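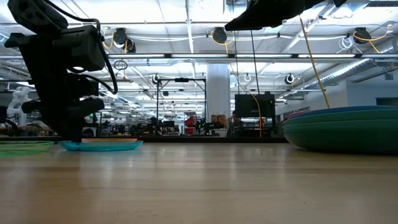 나무 탁자 위의 접시와 검은 로봇 팔. 손가락 끝이 청록색 접시에 닿을 만큼 내려와 있습니다.

로봇은 접시 쌓는 법을 어떻게 배울까요?
어린이 과학 읽을거리 · 재들스테드 배움터

여러분은 밥을 먹고 나서 접시를 쌓아 본 적이 있지요? 큰 접시를 아래에 놓고 작은 접시를 위에 놓습니다. 접시가 얇으면 손가락을 가장자리 밑으로 조금 넣어서 듭니다. 이런 일을 할 때 여러분은 별로 생각을 하지 않습니다. 손이 이미 알고 있기 때문입니다.

로봇의 손은 처음에 아무것도 모릅니다. 접시가 무엇인지도 모르고, 가장자리가 어디인지도 모릅니다. 그래서 사람이 가르쳐야 합니다. 이 글에서는 그 방법을 천천히 설명하겠습니다.

명령만 적으면 안 되나요?

옛날부터 공장에 있는 로봇은 사람이 적어 준 명령대로 움직였습니다. "오른쪽으로 가라. 아래로 내려가라. 손가락을 닫아라." 물건이 언제나 똑같은 자리에 있으면 이 방법은 아주 좋습니다. 자동차 문은 늘 같은 곳에 오니까 로봇도 같은 동작을 하면 됩니다.

그런데 부엌의 탁자는 공장과 다릅니다. 어제는 초록색 접시가 왼쪽에 있었는데 오늘은 주황색 접시 옆에 있습니다. 어떤 접시는 반투명해서 탁자의 색이 비쳐 보입니다. 창문에서 햇빛이 들어오면 접시가 반짝거리고, 저녁에는 그렇지 않습니다. 이 모든 경우에 대해 명령을 하나씩 적으려면 공책이 몇 권 있어도 모자랍니다.

그래서 연구하는 사람들은 다른 방법을 씁니다. 로봇에게 예를 많이 보여 주는 것입니다.

예를 모은다는 것은 무슨 뜻일까요?

여러분이 젓가락질을 배울 때를 생각해 보세요. 어른이 여러분의 손 위에 자기 손을 얹고 함께 움직여 준 적이 있을 것입니다. 그때 여러분은 설명을 들은 것보다 손의 느낌으로 더 많이 배웠습니다.

로봇에게도 비슷하게 합니다. 사람이 조종 장치를 잡고 움직이면 로봇 팔이 그대로 따라 움직입니다. 사람이 손을 내리면 로봇의 손도 내려가고, 사람이 손가락을 오므리면 로봇의 집게도 닫힙니다. 이렇게 멀리서 움직이는 것을 '원격 조종'이라고 부릅니다.

로봇이 움직이는 동안 컴퓨터는 두 가지를 함께 적습니다. 하나는 카메라가 본 것입니다. 다른 하나는 로봇의 관절이 얼마나 구부러졌는지, 집게가 얼마나 열렸는지입니다. 관절은 여러분의 팔꿈치나 손목과 같은 곳입니다. 이 두 가지를 시간에 맞추어 나란히 적어 두면 한 번의 예가 됩니다. "이런 모습이 보일 때 팔은 이렇게 움직였다"라는 기록입니다.

이 글에서는 예 하나를 '한 번의 시범'이라고 부르겠습니다.

시범 하나를 따라가 봅시다

올라니얀 연구실에는 '바넬'이라는 이름의 접시 쌓기 프로젝트가 있습니다. 바넬의 시범은 다음과 같은 순서로 이루어집니다.

먼저 탁자에 접시를 놓습니다. 접시의 자리는 시범마다 조금씩 바꿉니다. 그다음 로봇 팔을 시작하는 자세로 보냅니다. 시작 자세는 늘 같습니다.

조종하는 사람이 기록 단추를 누릅니다. 그리고 팔을 접시 쪽으로 움직입니다. 집게의 손가락을 접시 가장자리에 맞추고, 집게를 닫고, 접시를 들어 올립니다. 이때 너무 빨리 움직이면 접시가 미끄러질 수 있습니다. 접시를 쌓을 곳까지 옮긴 다음에는 천천히 내려놓고 집게를 엽니다. 팔이 접시에서 멀어지면 기록 단추를 한 번 더 누릅니다.

이것으로 시범 하나가 끝났습니다. 그러면 접시를 다시 놓고 또 합니다. 또 하고, 또 합니다. 조금 지루한 일이지만 꼭 필요한 일입니다.

왜 접시가 어려울까요?

공이나 컵은 집게로 잡기가 쉬운 편입니다. 양쪽에서 누르면 되니까요. 얇은 접시는 탁자에 거의 붙어 있어서 손가락이 들어갈 틈이 좁습니다. 집게가 조금 높으면 공기만 잡습니다. 조금 낮으면 탁자를 누릅니다.

색도 문제가 됩니다. 속이 비치는 접시는 어디까지가 접시이고 어디부터가 탁자인지 카메라가 알기 어렵습니다. 반짝이는 테두리는 빛의 방향에 따라 다르게 보입니다. 천장의 등이 나무 탁자에 비쳐서 하얀 줄이 생기는 때도 있습니다. 로봇은 그 하얀 줄이 물건이 아니라는 것도 배워야 합니다.

겹쳐 있는 그릇은 또 다릅니다. 깊은 그릇이 여러 개 포개져 있으면 옆에서는 맨 위의 테두리만 조금 보입니다. 안쪽이 얼마나 깊은지는 다른 방향에서 보아야 압니다. 그래서 카메라를 여러 곳에 두는 연구실이 많습니다.

몇 번이나 해야 할까요?

바넬 프로젝트에서는 접시 쌓기 시범을 모두 1327번 기록했습니다. 그 가운데 로봇의 공부에 쓴 것은 1089번입니다.

나머지는 왜 쓰지 않았을까요? 기록 단추를 늦게 눌러서 앞부분이 없는 것이 있었습니다. 카메라의 그림과 관절의 숫자가 시간이 맞지 않는 것도 있었습니다. 조종하는 사람이 중간에 다른 접시로 마음을 바꾼 것도 뺐습니다. 로봇이 그것을 보고 배우면 자기도 중간에 망설이게 됩니다.

그렇지만 실수가 있는 시범을 전부 버리지는 않습니다. 접시를 한 번 놓친 다음 다시 잘 잡은 시범은 남겨 둡니다. 로봇도 일하다가 접시를 놓칠 수 있습니다. 그때 어떻게 해야 하는지를 이런 시범에서 배웁니다.

처음에 연구실 사람들은 시범 100번이면 충분할 것이라고 생각했습니다. 100번으로 배운 로봇은 접시가 익숙한 자리에 있을 때만 잘했습니다. 접시를 한 뼘만 옮겨도 로봇은 엉뚱한 곳에서 집게를 닫았습니다. 그래서 자리를 더 많이 바꾸면서 시범을 더 모으기로 했습니다.

컴퓨터는 예를 보고 무엇을 할까요?

시범을 모으면 컴퓨터가 공부를 시작합니다. 컴퓨터는 시범의 한 순간을 보고 "다음에 팔이 어디로 갈까?" 하고 맞혀 봅니다. 그리고 사람이 정말로 움직인 것과 비교합니다. 많이 틀렸으면 자기 안의 숫자를 조금 고칩니다. 적게 틀렸으면 아주 조금만 고칩니다. 이것을 셀 수 없이 되풀이합니다.

이 공부를 '모방 학습'이라고 합니다. 모방은 남이 하는 것을 따라 한다는 뜻입니다. 동생이 여러분의 말투를 따라 하는 것도 모방이지요.

따라 하기에는 약한 점도 있습니다. 가르치는 사람에게 이상한 버릇이 있으면 로봇도 그 버릇을 배웁니다. 어떤 사람이 접시를 들기 전에 늘 집게를 두 번 닫으면, 로봇도 두 번 닫습니다. 로봇은 그것이 필요한 동작인지 버릇인지 모릅니다. 그래서 바넬에서는 11명이 돌아가면서 조종을 했습니다. 사람마다 버릇이 다르니까 한 사람의 버릇이 덜 남습니다.

시험은 어떻게 볼까요?

공부가 끝난 로봇은 시험을 봅니다. 이때 사람은 조종 장치에서 손을 뗍니다. 대신 위험할 때 로봇을 멈추는 빨간 단추 가까이에 서 있습니다.

시험에서는 공부할 때 없었던 자리에 접시를 놓습니다. 연습 문제와 똑같은 문제만 나오면 답을 외운 것인지 정말 이해한 것인지 알 수 없습니다. 여러분의 학교 시험과 같습니다. 그 뒤에는 한 번도 본 적이 없는 색의 접시도 놓아 봅니다. 자주 틀리는 곳을 찾으면 그곳의 시범을 다시 모읍니다.

집에서 해 보기

친구 두 명이 필요합니다. 한 명은 로봇이 되고 한 명은 조종하는 사람이 됩니다.

플라스틱 접시 세 개를 탁자에 놓으세요. 로봇이 된 친구는 눈을 감고 엄지와 검지만 씁니다. 조종하는 친구는 "왼쪽", "앞으로", "아래로", "잡아"처럼 짧은 말로만 알려 줍니다. 접시를 전부 쌓을 때까지 말을 몇 번 했는지 종이에 적으세요.

다음에는 말을 하지 말고 친구의 손목을 살짝 잡아서 움직여 주세요. 어느 쪽이 더 빨랐나요? 로봇이 된 친구에게는 어느 쪽이 더 쉬웠는지 물어보세요. 유리나 도자기 접시는 깨질 수 있으니 쓰지 않습니다.

낱말 풀이

집게: 로봇 팔의 끝에 달린 손. '그리퍼'라고도 부릅니다.
관절: 팔이 구부러지거나 돌아가는 곳.
원격 조종: 떨어진 곳에서 기계를 움직이는 일.
시범: 일을 어떻게 하는지 보여 주는 것. 로봇에게는 한 번의 기록입니다.
모방 학습: 시범을 보고 따라 하면서 배우는 방법.

다음 읽을거리: 앨리스데일의 로봇은 수건을 어떻게 접을까요?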